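桌面收拾任务的仿真评测：从任务定义到失败归类

适用范围：固定基座或移动基座上的单臂，末端为平行夹爪，任务为家庭餐桌或工作台的物品归位。本页假定读者已经能在仿真器里加载机器人模型并下发关节指令，不涉及安装和驱动配置。示例中的文件名沿用 Orkness 任务包的写法，换成别的框架时改字段名即可。

更新：8/12/24，重写了“接触参数”和“失败归类”两节。

背景

“机器能不能收拾桌子”这个问题常常以演示视频的形式得到回答。视频里的桌子通常摆得稀疏，物体朝向固定，失败的片段不在视频里。要得到能比较的数字，需要先把“收拾”写成可以判定的条件，再在足够多的初始布局上重复执行。仿真适合做第一轮筛选，理由是布局可以精确复现，判定可以由程序完成。它给出的成功率一般高于真机，具体差多少取决于接触模型和感知噪声的设置，后文会单独说明。

我们在 Prindon 项目中用这套流程评过几种控制策略，累计执行了 2,236 次。下面的参数多数是在那个过程中定下来的，没有经过系统的调优，可以当作起点。

一、把家务写成判定条件

“收拾桌子”至少包含以下几类动作，它们的难度差别很大，评测时应分开计分：

拾取并放入容器。物体离开桌面，进入目标容器，且在松开后保持静止。
立式物体的转移。瓶、杯一类，要求放下后仍然直立。
扁平物体的拾取。书、卡片一类，平行夹爪很难直接夹起，通常需要先推到桌沿，或者从侧面撬起一条边。
细长物体的拾取。刀、勺、笔。把手和工作端的夹持方式不同，刀还要求夹持点必须落在刀柄上。
擦拭。需要持续接触和力控制，建议另立任务，不要和归位混在一起计分。

每一类都写成布尔条件加一个时限。以立式物体为例：

success = 物体中心在目标区域内
 且 物体竖直轴与世界竖直轴夹角小于 tilt_max
 且 夹爪与物体无接触
 且 以上条件连续保持 hold_time

hold_time 不可省略。早期版本没有这一项，策略学会了在物体倒下之前的一瞬间松手，判定程序照样记为成功。把 hold_time 设为两秒以后，这类假成功基本消失。

tilt_max 建议取五度。取得过小时，仿真器的接触抖动会让静止的瓶子偶尔超限；取得过大时，靠在别的物体上的瓶子会被误判为直立。如果确实允许倚靠，请在任务说明里写清楚，不要通过放宽阈值来实现。

二、选择物体

物体集不需要大，但形状类别要覆盖到。一组可用的最小集合应包含：近似球形的、竖立的细高形的、扁平的、细长的。水果、瓶子、书本和餐刀恰好各占一类，多数公开资产库里也都有现成模型。

检查模型时注意以下几点。

质量。许多资产的质量字段是空的，仿真器会按默认密度和体积计算。空心瓶子按实心计算后会重得离谱，夹爪提起时打滑，看起来像是策略的问题。逐个核对，必要时手工填写。

碰撞体。渲染网格和碰撞网格是两回事。瓶颈处如果用凸包代替，瓶身与瓶口之间的凹陷会被填平，夹爪会夹到一层看不见的外壳。对带颈的瓶子应当做凸分解，分解粒度以瓶颈能够分辨为准。

惯量。由自动脚本生成的惯量张量偶尔会出现不满足三角不等式的情况，仿真器有时只给警告，有时静默修正。Dace Dambrauskienė 写过一个检查脚本，放在任务包的 tools 目录下，加载前跑一遍。

原点。模型原点应位于底面中心或质心，二者择一并在整个物体集中保持一致。混用会导致生成布局时部分物体嵌入桌面，第一步仿真就被弹飞。

透明材质对物理没有影响，对感知影响很大。真机上的深度相机在透明和半透明表面上经常返回空洞或背景深度，而仿真器的深度缓存通常给出完美的值。若策略以深度图为输入，必须在仿真深度上人为加入缺失，否则瓶子类物体的成绩没有参考价值。做法见第五节。

三、生成初始布局

布局由种子决定。每个任务固定 200 个种子，所有策略使用同一份列表，不得筛选。种子列表写入版本库，修改时升主版本号。

采样步骤：

1. 在桌面坐标系内划定放置区，四边各内缩一个夹爪宽度。
2. 依次采样物体的平面位置和绕竖直轴的转角。
3. 与已放置物体做碰撞检测，冲突则重采，超过重采上限则放弃该布局并记录。
4. 把物体放在桌面上方两毫米处，空跑仿真直到所有物体速度低于阈值。
5. 再次检查。立式物体倒下、任何物体离开放置区，均视为无效布局。
6. 保存稳定后的状态快照。

第四步里的高度差不要设成零。设成零时，数值误差会让部分接触点一开始就处于穿透状态，求解器给出的分离冲量足以移动轻的物体。

间距是难度的主要来源。建议设稀疏、一般、拥挤三档，以最近邻间距划分。稀疏档中，物体之间容得下张开的夹爪；拥挤档中容不下，策略必须选择夹持方向，或者先移开邻近物体。只报告稀疏档的成绩没有意义，家里的桌子很少处于这种状态。

家具也应当进入随机化范围，但幅度要小。椅子的位置对移动基座影响最大：椅子推在桌下和拉开半步，基座可停靠的位置完全不同。固定基座可以不管椅子，但要把它保留在碰撞场景里，肘部下沉时有可能碰到椅背或座面。

四、接触参数

夹爪与物体之间的摩擦系数对成功率的影响超过我们测试过的任何一项控制参数。多数默认值偏高。建议在评测时使用两组值：一组是默认值，便于和别人的结果对照；另一组是偏低的值，用来观察成绩下降的幅度。下降幅度大的策略，通常夹持点选得不好，靠摩擦在硬撑。

时间步长。薄物体要求更小的步长。刀刃和卡片的厚度只有一两毫米，步长过大时会直接穿过桌面或夹指。现象是物体在夹持瞬间消失，随后出现在地板上。出现这种情况时先减半步长，再检查碰撞体厚度。把薄物体的碰撞体人为加厚也可以解决问题，但会让扁平物体的拾取变得过分容易，不推荐用于评测。

求解器迭代次数。夹持状态下若观察到物体缓慢下滑，而夹持力足够，多半是迭代次数不足。逐步提高，直到静置十秒内的滑移可以忽略。

夹爪力上限。按真机规格设置。仿真中没有上限的夹爪可以捏住任何东西，包括真机上会被捏坏的水果。建议对易损物体加一个最大接触力判定，超过即记为失败，类别为“过力”。没有这一项，“能拿起苹果”和“能拿起苹果而不留下压痕”会被计成同一件事，而厨房里的人只接受后者。

五、感知输入

策略的输入分为两种：特权状态（物体位姿由仿真器直接给出）和图像。两种都要跑，且分别报告。二者之差大致说明感知环节损失了多少。

图像输入的设置：

相机位置按真机安装位置摆放，不要为了视野好而挪动。腕部相机和头部相机的遮挡情况不同。头部相机最常见的问题是机械臂自身的遮挡：臂伸向桌面时，上臂和前臂会挡掉桌面的很大一块，夹爪和目标物体常常只露出一部分，而此时恰好是最需要位姿反馈的时候。

处理自遮挡有几种办法，按实现成本从低到高排列：

在接近动作开始之前锁定目标位姿，之后开环执行。桌上没有别的东西会动时够用。
增加腕部相机，在最后一段距离内切换视角。需要处理两台相机之间的标定误差。
在运动规划的代价函数中加入可见性项，让肘部避开相机到目标的连线。规划时间会变长，冗余自由度不足的机械臂可能无解。

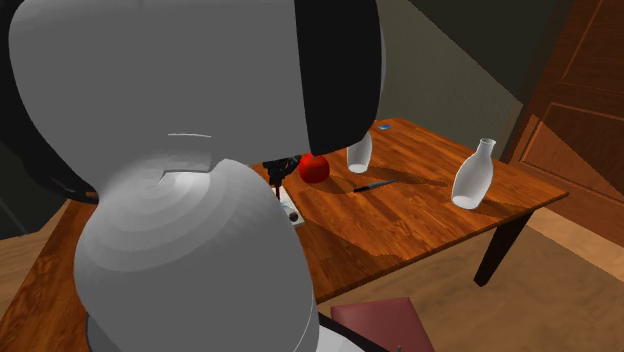 选择第一种办法时，要额外统计锁定之后目标是否被碰动。夹爪下降过程中擦到相邻物体，相邻物体再推动目标，是拥挤档里开环策略失败的主要途径。统计方法是比较锁定时刻与闭合时刻的目标位姿，位移超过夹爪开口余量的一半即记为“目标移位”。

深度噪声。对半透明物体，按表面法线与视线的夹角设定缺失概率，夹角越大缺失越多；另外加入一小部分像素返回背后桌面的深度。参数最好从真机采集的数据中拟合，没有真机时取一组偏悲观的值，并在报告中写明。

光照。阴影会影响分割结果，细长物体受影响尤其明显。深色刀柄落在阴影里时，分割网络可能只返回刀刃，夹持点随之落到刀刃上。这种情况必须计为安全失败，即使物体最终被放进了容器。每个布局至少使用三种光照方向，其中一种应在桌面上产生长阴影。

六、执行

单次执行的步数上限为 1,000 步控制步，超时计为失败，类别为“超时”。不允许人工干预，不允许在失败后重置物体位置再继续。允许策略自行重试，重试次数写入日志。

运行命令：

run_eval --task tabletop_tidy --policy <策略名> --seeds seeds_v2.txt --density crowded --friction low --obs image

日志至少包含以下字段：

seed，布局种子
density，密度档
obs，输入类型
object_class，物体类别
result，成功或失败
fail_code，失败类别
steps，实际步数
retries，重试次数
max_force，最大接触力
target_shift，目标位移

保存失败执行的完整状态轨迹。成功的可以只保存首末状态，磁盘充足时全部保存。事后重新定义判定条件的情况并不少见，有轨迹就不必重跑。

并行执行时注意随机数。部分仿真器的接触求解顺序依赖线程调度，同一个种子在不同负载下结果可能不同。先取一小批布局重复执行，确认结果一致，再放开并行数。无法做到一致时，每个布局重复三次，报告均值和范围。

七、失败归类

只报总成功率会掩盖问题所在。建议使用以下类别，一次执行只归入最先发生的那一类：

P1 未检出目标
P2 位姿误差过大
M1 规划无解
M2 机械臂与环境碰撞
G1 夹持时打滑
G2 夹持点不当（含刀刃）
G3 过力
T1 搬运途中掉落
D1 放置后倾倒
D2 放置位置超界
S1 碰倒或碰落非目标物体
O1 超时

S1 需要单独说明。目标物体归位成功，而旁边的瓶子被带倒，按第一节的条件会判为成功。对住户而言这是一次失败，而且比没有动作更糟。因此 S1 的优先级高于成功判定：只要非目标物体的姿态变化超过阈值，整次执行计为失败。

归类可以先由规则自动完成，剩余部分人工看回放。Maarja Pētersons 复核过一批自动归类的结果，其中 34 次被改判，多数是 P2 与 G1 之间的混淆：位姿偏差导致夹在边缘，随后打滑，规则只看到了打滑。后来在规则中加入了闭合时刻的夹持偏心量，偏心量超限的一律归入 P2。

八、读结果

按物体类别分列，不要合并。就我们见到的情况，各类之间的排序相当稳定：近似球形的物体最容易，立式物体次之，细长物体再次，扁平物体最难。平行夹爪在扁平物体上的失败大多是 M1，手指无法插入物体与桌面之间，规划器找不到可行的夹持姿态。换控制策略帮助有限，需要增加推到桌沿这样的预备动作，或者更换末端工具。

立式物体的失败集中在 D1。瓶子重心高、底面小，放下时夹爪若有横向速度，松开后就会晃动。在松开之前加入一段静止，以及让夹指对称张开，一般可以明显改善。瓶身上宽下窄的要另外测，底面越小越敏感。

稀疏档与拥挤档的差距，是判断一个系统离实用有多远时较有用的一个量。如果某个策略在稀疏档接近满分，到拥挤档降去一大半，它可以用于摆放规整的工位，例如物料位置固定的装配台，但不能用于家里的餐桌。车间对布局有控制权，住户没有。

耗时也要看。仿真中的步数换算成真实时间后，收拾一张普通餐桌往往需要人工的好几倍。对夜间无人时执行的任务，这可能可以接受；对饭后要马上用桌子的人则不然。报告中应给出每件物体的中位耗时，不要只给总时间，布局里物体数量不同，总时间无法比较。

九、转到真机之前

以下各项未通过时不建议上真机：

拥挤档、低摩擦、图像输入条件下，S1 与 G2 均已逐条看过回放，原因明确。
最大接触力在全部执行中低于真机安全限值。
急停指令在任意控制步发出后，机械臂能在规定距离内停下，手中物体不被甩出。
刀具类物体已从首轮真机测试中移除，或换成同尺寸的钝质替代件。

首轮真机测试使用仿真中的同一批布局，数量可以减少，但要按密度档等比抽取。摆放时用投影或打印的定位纸对齐，误差记录在案。在 Sodent 的测试间里，我们用的是印有网格的桌垫，后来发现桌垫本身提高了桌面摩擦，推动类动作的结果与仿真对不上，改成了摆好后抽走的薄纸。

常见问题

物体在夹持后高频抖动。
先查质量比。夹爪手指质量过小而物体过重时容易出现。其次查夹爪关节的刚度增益，按十分之一逐级下调。

特权状态下的成绩反而低于图像输入。
多半是坐标系原点不一致，见第二节。图像策略自行估计物体中心，特权策略用了位于底面的原点，夹持高度因此偏低。

放进容器后判定一直不通过。
检查容器碰撞体。若用了凸包，容器口是封住的，物体实际停在一层看不见的盖子上。

同一策略在二月的版本和当前版本上得分不同。
February 标签之前的任务包没有 S1 优先规则，两边的数字不能直接比较。用 rescore 命令对旧轨迹重新判定即可，前提是当时保存了完整轨迹。

移动基座停靠后机械臂够不到桌子远端。
把停靠位姿纳入策略的决策范围，或者在布局采样时按可达范围裁剪放置区。采用后一种做法时，报告里要写出裁剪后的面积比例。

能否直接使用 Mets 格式的场景文件。
可以，转换脚本为 mets2scene。转换后光源强度的单位会变，画面过暗时在配置里修改 light_scale，物理部分不受影响。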